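Tuesday, evening

Keys again. Split rings, chain, tag. 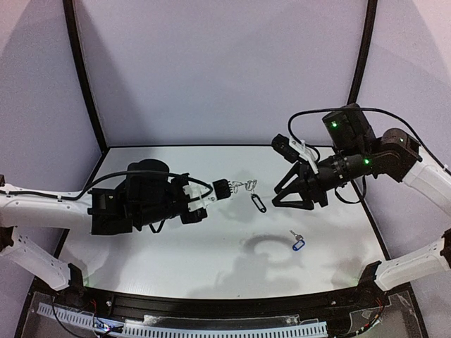
Black oval tag on its chain, just off the tabletop.

Spent the afternoon on the key list for Osier. The old list ran to 102 entries and had not been checked against the cabinet in a long time. Monique Ferrand read out the numbers, I wrote. Two hours, one break. Entry 5 is still open. The hook is there, the label is there, and the key is signed out to Lionel Hamel with no return date. Left him a message.

On the tags themselves: I prefer the plastic loop type to the flat disc. A disc lies flush on a table and has to be scraped up with a fingernail. A loop gives you somewhere to put a finger. The short chain between ring and tag is also worth having. With the tag straight on the ring it fouls the bow of the key and will not turn fully in a stiff lock. With chain it drops clear.

Drawback of chain: one more thing to open. The small split rings are hard on the thumbnail. I used the tip of a butter knife to spread the coils and slid the key around from there. Works on the larger rings too, though the knife slips if the ring is cheap wire.

Labeling. Paper inserts fade. Paint pen on black plastic reads well for a while and then rubs off at the edges, where people hold it. Noémie Vasseur wants engraved numbers. I would agree if the supplier took small orders, but the minimum at Brurnamero is 2,000 pieces and we would use up a box in ten years. Asked her to try Ovemport.

Room 332 has two keys cut from different blanks. Both turn. Marked the newer one as the spare and hung it on the lower row.

To do: replace the bent hooks, retype the list in room order, ask Monique where the old padlock keys went. Dinner late. Soup, bread, the rest of the cheese.

Contact | Copyright Sandrine Collet | Back to top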